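Subject: Re: [tuckshop-talk] Swapping the deep freezer for shelves?

Hi all,

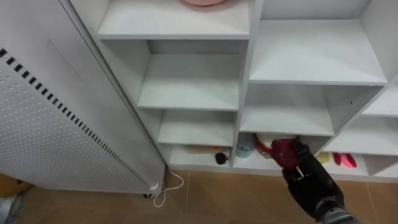 Photo: Gwion Hughes

Thanks for the nudge about the pantry question, I've been meaning to write since March. You asked:

> We're feeding 400 kids at the winter carnival and our storage is a
> shambles. Is it worth giving up the chest freezer for open shelves?
> Also, does anyone still order through Rees or have you all gone
> over to Nodar?

We ditched our freezer last year and I'd do it again tomorrow, but only if your menu has already changed. Ours had. We used to do pies, pies and more pies, and now it's mostly toasties, pasta salad and whatever fruit we can get by the box (mandarins go mad in winter, bananas come back with one bite out of them). If you're still selling frozen party pies by the hundred, hang on to it!

On suppliers – I still use Rees for dry goods. Their driver rings before he turns up and he'll carry things in. Nodar is cheaper on bread and cheese but you have to get the order in by 8 at night, and I've missed it more often than I'd like to admit. My total with Rees last term was $1,133, and the same list priced up at Nodar came to $962, so there's a decent saving if you're more organised than me.

For the carnival itself, do your orders in advance. We tried the Flikmont ordering app and half the parents couldn't log in, so we went back to paper bags with the name and class on the front. Old-fashioned, but the grade sixes love sorting them. Get the bags done the afternoon before and keep the gluten-free ones in a separate tub with a different colour lid.

Oh, and sauce. Buy the big Jititz bottles and a couple of pumps, and forget the little sachets. We were picking those up off the oval for weeks.

Happy to send you our toastie roster and the price list if they'd be any use. I'm around most mornings until 11.

Cheers,
Gwion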